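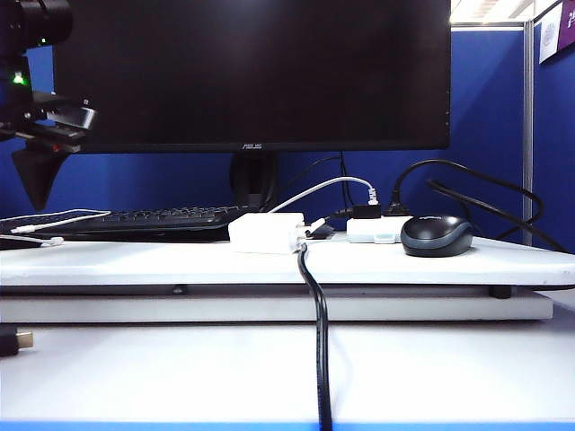
The demo desk at Kaijage: keyboard, power strip, mouse, lots of cable.

Search this forum Go Advanced search
Print this thread | E-mail to a friend

Kaijage open day in Biltdale -- who else went?

bvachon
Sun 11 November

Just got home and I'm still grinning. I drove 160 miles for this and would do it again next weekend! I figured it would be a big arm in a cage throwing boxes around, which I've seen plenty of, but the best thing in the building was a plain white office desk with a monitor and a pile of ordinary clutter, and an arm working on the clutter. They call the setup Jellar. You could stand close enough to read the logo on the monitor.

What got me was how slow and fussy the job is. White adapter on a white board, black plugs, cables going every which way. I stood there for three runs and missed my slot for the warehouse tour. No regrets.

They had the wrist camera up on a big screen too, and after a while I was watching that more than the arm.

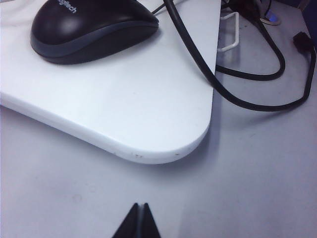
Wrist view. Mouse up on the board, fingertips at the bottom.

dmarchand70
Glad you liked it, Brock, but I came away less thrilled. I was there from opening until lunch and the arm spent a lot of that time hovering. My kids gave it two minutes and went to find the snack table. If you're going to invite the public, show them something that moves!

Also, why cables? Give it blocks, let people see it win.

bvachon
Blocks would have bored me to death, Darlene. Everybody's desk has cables. The hovering is the part I liked -- you can sort of watch it make up its mind.

rizwan_t
With Brock on this one. I do panel wiring for a living and anything floppy is a pain even with two good hands. A cable never sits the same way twice. I asked the woman running the desk how many tries they do in a day and she said up to 300 when the place is quiet. On a day with visitors, a lot fewer.

She posted a write-up on the Altosska board afterward. Pasting it with her OK: 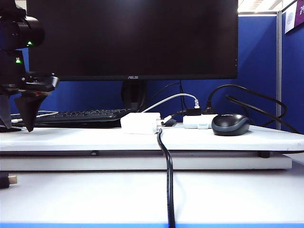
Liette Sawatzky
Demo lead, Kaijage

Thank you to everyone who stopped by the Jellar desk. Your questions were better than mine. The one I heard most was why the cables are left in such a tangle. We tidied them for our first open day in August and the demo looked great and taught us very little. Now we set the adapters down, let the cords fall how they like, and go. Some runs the arm picks a sensible approach and some runs it comes in from a silly angle and has to back out. You saw both. Please keep telling us which parts were hard to follow from where you stood, and yes, we heard you about the snack table.

dmarchand70
OK, that's a fair answer and I like her for it. I still say put a sign up. I had no idea what it was trying to do until Rizwan's post. "Watch it go for the adapter" would fit on one sheet of paper.

geeta.b
A sign, yes please! Otherwise I loved it. My favorite was when the wrist camera got tipped way over and the big screen was mostly ceiling. A guy next to me tilted his whole head to follow along and then I caught myself doing it too. I snagged this one: 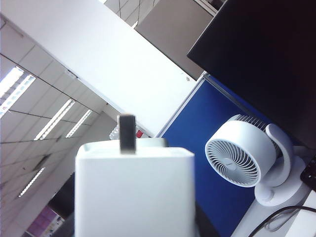
Wrist camera again, pointed up past the desk fan at the ceiling lights.

rizwan_t
Great shot. I'd have guessed that white thing up front is one of the adapters, but it's so close it could be anything with a flat side.

geeta.b
That's my guess too. Did anyone ask if they'll let visitors drive the arm next time? I chickened out.

bvachon
I asked! They're thinking about it. No promises. I'd get in line before breakfast.

dmarchand70
Fine, if my kids can drive it we'll come back. Brock, you're bringing the snacks.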